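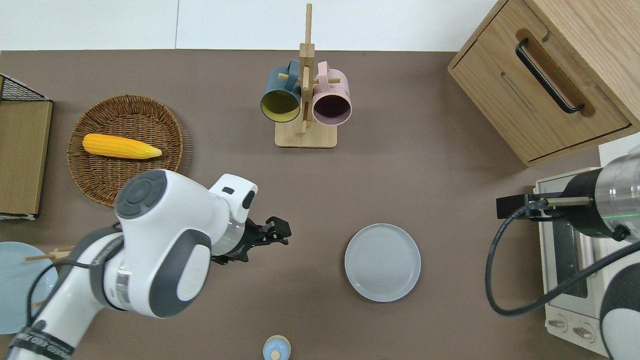 Becherbaum, Teller und ein Maiskolben im geflochtenen Tablett.

Wer wenig Küche hat, räumt alles weg. So habe ich es gelernt, und so steht es in fast jedem Ratgeber. Ich halte das inzwischen für falsch. Was man jeden Tag braucht, gehört auf den Tisch oder an einen Haken, und zwar dauerhaft.

Ein Becherbaum kostet eine Handbreit Platz. Dafür entfällt der Griff in den Hängeschrank, bei dem man erst zwei andere Becher verschieben muss. Liviu Tudose, mit dem ich lange eine Küche geteilt habe, nannte solche Ständer Staubfänger. Staub setzt sich aber auf Bechern ab, die man nicht benutzt, und die kann man auch gleich weggeben.
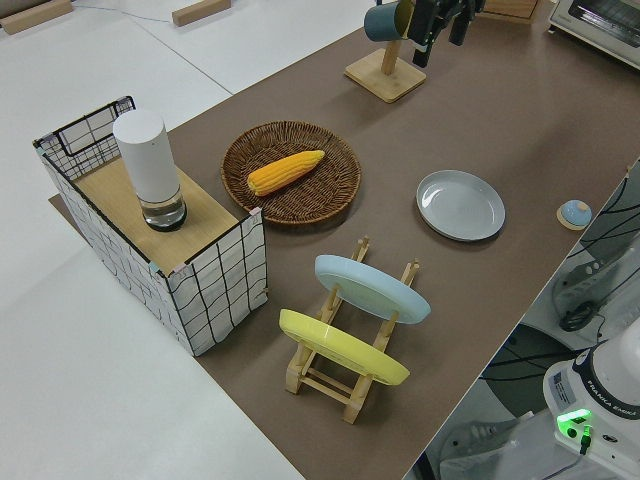
Abtropfgestell aus Holz mit zwei Tellern, dahinter der Mais im Korb.

Beim Abtropfgestell ist es ähnlich. Viele räumen es nach dem Abwasch wieder fort. Ich lasse es stehen und nehme die Teller am Abend direkt heraus. Zwei Teller reichen an den meisten Tagen - der Rest des Stapels ist für Besuch da und darf in den Schrank.

Mit Gemüse sollte man vorsichtiger sein. Mais verliert bei Zimmerwärme schnell an Süße, er liegt bei mir nur bis zum Kochen draußen. Ein flacher Korb hilft trotzdem, denn was man sieht, wird auch gegessen. Im Gemüsefach habe ich im September schon Kolben vergessen.
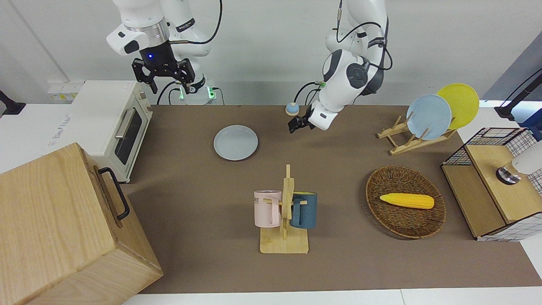
Schwieriger sind die großen Sachen. Ein Miniofen braucht seinen festen Platz am Rand, und neben der Tür muss eine Fläche frei bleiben, auf der man etwas Heißes abstellen kann. Alina Căpraru stellt ihren nach jedem Gebrauch in die Abstellkammer und benutzt ihn deshalb kaum noch. Ein Gerät, das man erst holen muss, kann man auch verkaufen.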